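Association Trerkero - atelier partagé et jardin
Compte rendu de la réunion de mai

Présidence de séance : Araba Nutsugah
Début de la séance : 18 h 30

1. Approbation du compte rendu précédent
Adopté sans modification.

2. Récupération d'eau de pluie
Le devis de la maison Janell est arrivé. Il prévoit deux cuves enterrées et le raccordement à la gouttière nord, pour 1621 euros, pose comprise. La mairie peut prendre en charge jusqu'à 500 euros si le dossier est déposé avant les travaux. Araba Nutsugah s'occupe du formulaire. Plusieurs membres préfèrent des cuves hors sol, moins chères mais exposées au gel. Vote : le devis est accepté, deux abstentions.

3. Parcelles
La parcelle du fond, côté rue Addo, est libre depuis mars. Elle sera proposée à la première famille de la liste d'attente. L'allée qui y mène reste à désherber - rendez-vous à fixer par courriel.

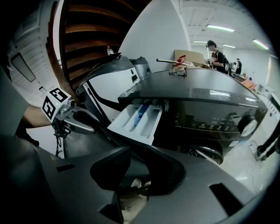 Le portillon ferme mal. Il faut changer la gâche et non toute la serrure, les clés actuelles resteront donc valables.

4. Compost
Le bac de gauche est plein et ne doit plus être alimenté avant l'automne. Rappel : pas d'agrumes ni de restes cuits.

5. Fête d'été
Le collectif Endside propose de prêter ses tables et une petite sono. Accord de principe. L'heure de fin est fixée à 22 h, à cause du voisinage. Le repas sera partagé, chacun apporte un plat.

6. Questions diverses
La clé du cabanon n'a pas été retrouvée. Un double sera fait.

Fin de la séance : 20 h 10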